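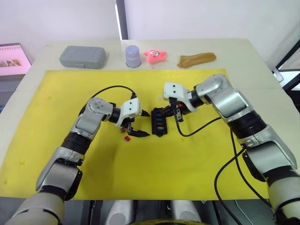
The Tarawneh student robotics club has finished the first stage of its Brarnska project, a study of how well a two-armed robot can handle small items stored in a rack. The task sounds simple and is hard to automate. One arm has to steady the holder while the other works on the small pieces, and neither may push the rack over. On the club's bench the black holder stands upright on a yellow mat, gripped near the top by the right arm, with its blue, green, orange-brown and light gray pieces slotted in a row. The left arm works beside it with its fingers spread open.

Control of both arms runs through Drasta, a program the students wrote over two semesters. Drasta records the joint angles and finger openings while a student guides the arms by hand through remote handles, then uses those recordings to train a model that repeats the motion without help. The club has collected 900 recordings to date. Of these, 800 were kept for training. The rest were set aside after review, mostly for long pauses or for a grip that slipped before the piece left its slot.

"The holder is narrow, so a side load of a few newtons will tip it," said Wakana Iwasaki, who leads the software group. "We spent most of January on the steadying arm alone. The picking arm got very little attention until that was stable."

In the latest round of tests, the trained model completed 65 percent of attempts. An attempt counts as complete when the piece has been removed, the holder is still standing and the fingers have let go of both. Most failures came from the approach angle of the picking arm. When the fingertips arrive too steeply they touch the neighboring piece, and the force limit stops the motion. A second group of failures came from timing – the steadying arm released before the other had cleared the rack.

Eleven students are on the project, split between software, hardware and data review. The hardware group has rerouted the gripper cables once and plans to do so again, as a tight loop can pull on the wrist at full extension. New fingertips with a softer pad are also being cut and will be compared with the present set under the same force limit.

Nisreen Najjar, the faculty adviser, said the next stage will change the position and rotation of the holder between attempts. So far it has started within a marked zone 11 centimeters wide. The club will also test whether a model trained on one holder can be used on a second one with wider slots.

The club has entered the work in the manipulation class at Trekard, an annual student contest. Entries must run without operator input, and teams are given one practice period before scoring. The Drasta source code and the reviewed recordings will be released to other student teams after the contest.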